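About Mitdale Motorsport Club

We're a grassroots car club based just outside Titville, and we run hillclimbs, khanacross and the odd very muddy rallysprint from March to November. Street cars, old sedans, home-built specials on borrowed tyres: bring it along and we'll find you a class!

The club began when Haf Craddock and Brisa Aguirre talked a farmer into lending them a paddock for an afternoon. We now have 628 members and our own bitumen climb at Pedari Hill, with 47 garages you can book by the season.

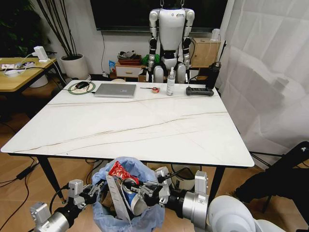

Words: Laiba Gondal, club secretary

Juniors can start at 12 with an instructor beside them, and they're often quicker than their parents by August (sorry, parents). Pylyp Levchenko looks after scrutineering and is happy to go over your car before your first event. Ho-yin Ng runs timing and puts results up the same night.

Our biggest weekend is the Tannous Cup, 2 days and 3 timed runs each day, with a barbecue in the pits once the last car is down the hill. Gates open at 7 am and spectators get in free. Come and say g'day!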